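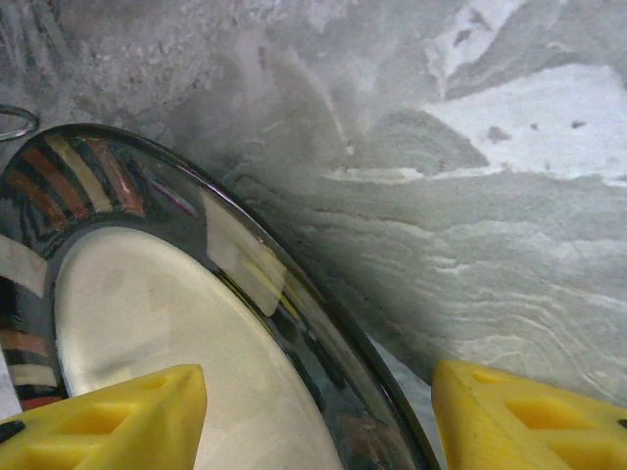
*Shiny bowl, with stripes along the rim.*

October 4, 2022

I said back in the spring that I would write up what I found out about our house, and then I didn't find out much, so there was nothing to write. In August I had two weeks with no plans and got most of it done. This is long. If you only want the year, it is 1897, and the realtor was wrong.

We bought the place in 2000. The listing said "turn of the century farmhouse," and the tax record gives a build year of 1910. I later learned that a lot of houses in Tornilside say 1910 on the tax record. The assessor went down the road filling in cards one year and used 1910 for anything that looked old and had no papers. So the date on the tax record is a guess that got typed up.

I started with the deeds. Our county keeps the older ones in bound books in the basement of the courthouse annex, and you look up the buyer in one index and the seller in another. You start with yourself and go backward. We bought from a couple named Reese. The Reeses bought from an estate. The estate had it from a man who had it from his father-in-law, and so on. It is slow but it isn't hard. The only real trouble is handwriting, and the fact that one of the index books was rebound with its pages in the wrong order.

Copies are a dollar a page. I spent $15 the first day and then got more careful about what I needed.

What I had by the end of that day was a list of owners back to a purchase in the 1890s from the Gilitz lumber company. Gilitz had owned most of the land on our side of the creek and sold it in strips after it was cut over. The deed describes our strip by reference to a stake, a "large stone," and the corner of the Stavadness road. The stake is gone. I think I know which stone, but there are several large stones.

A deed tells you who owned the land. It doesn't say anything about a house being on it. I had read that and still managed to go home and announce that I'd solved it.
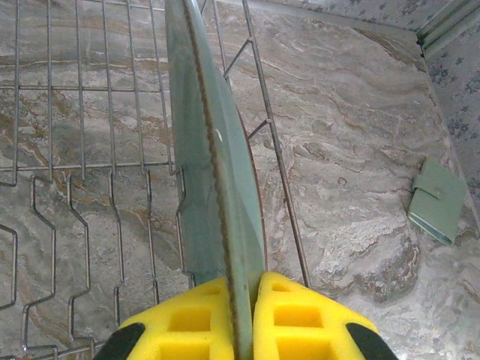

## The tax rolls

The fix for this is to look at what people paid. Bare land was taxed low. When a building went up, the value jumped, and the jump shows up in the rolls the next year or the year after. Our rolls are kept at the county historical library, which is open limited hours and is run by Līga Dambrauskienė. She had the right books out before I had finished explaining. She has clearly heard the explanation before.

The value on our strip was flat, flat, flat and then it more than tripled in the roll for 1898. Next to it somebody had written "dwlg & shed." The rolls were made up early in the year, so the house had to be standing before then. Līga said she would be comfortable writing 1897. She also said she would not be comfortable carving it over the door, and that if I wanted a plaque I should look for one more source.

I went back a total of 3 times. The second source was the ledger of Halonen, the hardware store that used to be across from the depot. The library has the ledgers for most of the years it was open. In June of 1897 the owner of our strip bought nails on credit, then window glass, then more nails, then hinges. In October he bought a stove. He paid for the stove in two parts and was late with the second. I liked that better than anything in the deeds.

There were also several entries for lamp oil charged to him and crossed out. They may have belonged to somebody else.

## What was wrong in the family story

Every old house has a story that comes with it. Ours was that it had been a boarding house for mill workers, and that this was the reason for the narrow back stairs. The Reeses told us that, and we have told it to every visitor for over twenty years.

I can't find any support for it. The 1900 census has a man, his wife, her mother and their children at what I'm sure is our house, and no boarders. The 1910 census has the same people, older, with the mother gone. The man's trade is given as teamster the first time and farmer the second. I checked the neighbors on either side in case I had the wrong line. One of them did have boarders, a houseful. I suspect the story moved next door at some point after that house burned down.

As for the back stairs, the simplest answer is that the kitchen was a later addition and the stairs had to go somewhere.
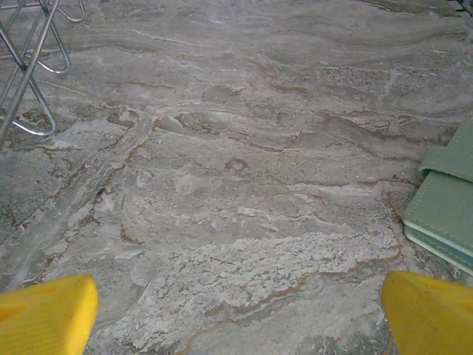 *Green folder on the floor.*

## Talking to Teemu

I would have stopped there, but Līga passed my phone number along to Teemu Suominen, whose grandparents rented the house before the war. He is in his eighties and lives on the Stavadness side now. He was there only as a small boy in the summers, and he was careful to say which things he remembered and which he had been told.

He remembered a pump in the side yard, where we have the lilac. He remembered that the porch went around two sides -- it only covers the front now -- and that he wasn't allowed on the side part because the boards were bad. That explains a row of patched holes in the siding that I had put down to squirrels. He had been told that the upstairs front room was never heated, and that his grandmother kept apples in it.

I asked him about the boarding house. He had never heard of it, and thought it was a strange idea, considering how small the bedrooms are.

He has one photograph of the house and let me take a copy. It shows his grandfather standing by a car, and behind him you get a bit of the porch and one window. I held it up against the house from the same spot in the road. 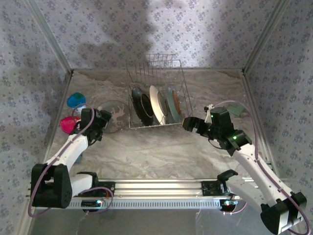 The window matches. The trim over it doesn't, so that was replaced at some point, and I'd guess it was done when the side porch came off. There was a building permit office by then, so in theory there's a record. Līga thinks those files went to the county when the town gave up its own permits, and the county thinks they stayed with the town.

If you want to try this for your own place, start with the deeds, but don't stop with them. Bring a pencil -- the library doesn't allow pens. Write down the book and page number for everything, even the pages that turn out to be no use. I had to redo an entire morning because I had a perfectly good note that said "see the other book."

I haven't decided on the plaque. I have written to the county again about the permits and will add a note to this post if they answer.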